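Narden pumping station back at full output

2022-01-11

The pumping station at Narden is running normally again after a fault in November left 416 homes with low water pressure. Repairs took almost 10 weeks.

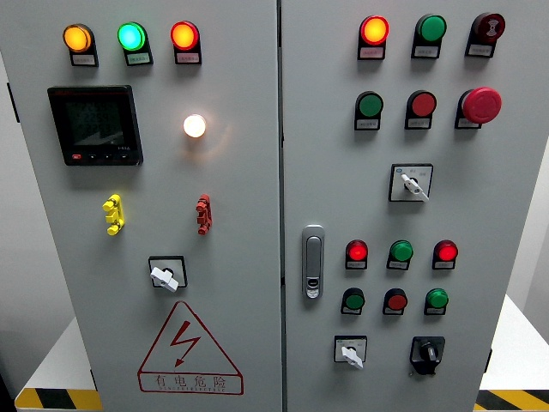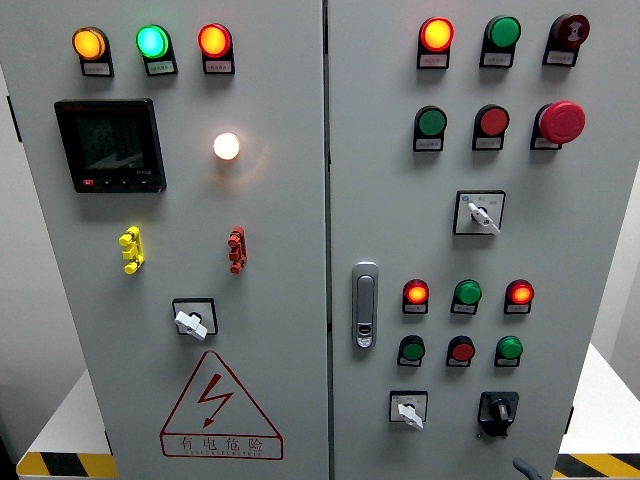 Control cabinets with indicator lights on.

Yevhen Marchuk, who manages the site for Dralto, said two worn pumps had been replaced and a third would be changed in spring. Households in Jamberg were worst affected. Bills for the period will be reduced, and customers do not need to apply.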